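About Us

The Parnholm Gripper Workshop is a small group of people who build robot hands and hand-held grippers at home, in the evenings and on whatever weekends our families will spare us. We are part club, part school and, on paper at least, a very small company. If you have found your way to this page, you probably got here through one of our build guides, or somebody handed you a printed part and told you to look us up. Either way, come in and make yourself comfortable.

How we started

Lindiwe Maluleke and Arne Hamann met in an evening class on basic electronics, where they were paired up to build a line-following cart. The cart never did follow the line very well (it had a great fondness for table legs), but they liked working together and kept going after the class was over. Lindiwe wanted to make a gripper that could pick up soft, awkward things without squashing them. Arne had a 3D printer, a drawer full of bolts and a patient wife. By April of that first year they had a pair of fingers that opened and closed when you squeezed a handle, and they named it Gusach, after a word Arne's grandmother used for anything clumsy and lovable.

Darcy Grimshaw joined next and took over the drawings, and then Heike Rothe, who had spent many years repairing sewing machines and has a feel for linkages that the rest of us are still trying to learn. Lerato Buthelezi came to one of our open evenings to see what all the fuss was, stayed until the lights were going off, and now teaches most of our beginners. That makes 5 of us, and we still argue happily about finger pads.

What we do

Our work is all about grasping, and mostly about grasping ordinary things. Factory parts are lovely and regular, and there are plenty of good people working on those already. We care about the stuff on a kitchen table: fruit that rolls, fruit that bruises, a stem that slips out sideways just when you think you have it. So a good deal of our testing happens right there, at the table, with the shopping still out.

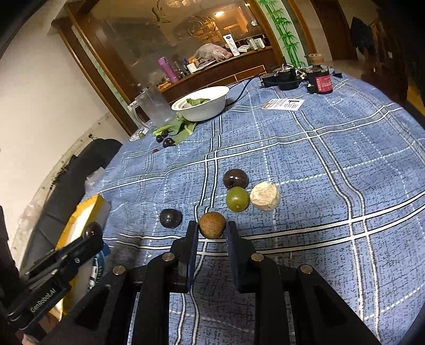 We like hand-held tools for this kind of work. When you hold the gripper yourself, you feel straight away when a finger is closing too early or a pad is too slick, and you can go back to the bench and change it the same evening. Pad shape matters more than beginners expect — so does the angle you come in at, and so does your own patience after the tenth try. We keep a shared notebook of attempts, good and bad, and at last tally it had 3,818 entries in it. Heike's handwriting accounts for a good many of them, and we have all learned to read it.

Round things are our favorite teachers. They give you very little to hold on to, they wander off if you nudge them, and no two pieces of fruit are quite the same. Everyone who takes our beginner course spends an evening on them before moving on to cups, boxes and, for the brave, leafy greens.

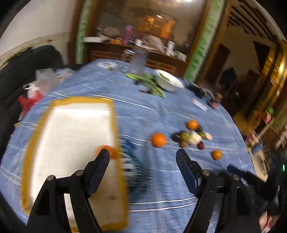 Open fingers over the fruit, with greens at the back of the table.

Learning with us

The beginner course is called Dulier, and it is meant for people who have never built a thing. You don't need to know how to solder or write code. Lerato starts with the mechanical side, so that you understand why a finger moves the way it does, and the electronics come along later, when you are ready for them. So far 34 people have finished the course, and several have come back to help at the next one, which pleases us more than we can say.

For those who want to go further, Darcy runs Potgieter, our longer build group. Members design their own fingers, print them, test them, break them and print them again. The fee is $200 and covers the parts for one complete build, plus a fair amount of tea. If that is difficult for you, please write and tell us, and we will work something out.

Come and see us

Our open evenings are for anyone who is curious, children included as long as they bring a grown-up. Bring something you would like to see picked up. Arne is especially fond of a challenge, and Lindiwe will gladly talk about finger linkages for as long as you can stand there. To ask about a place on either course, use the contact form and one of us will write back, usually Darcy.

Page last updated 23 February 2024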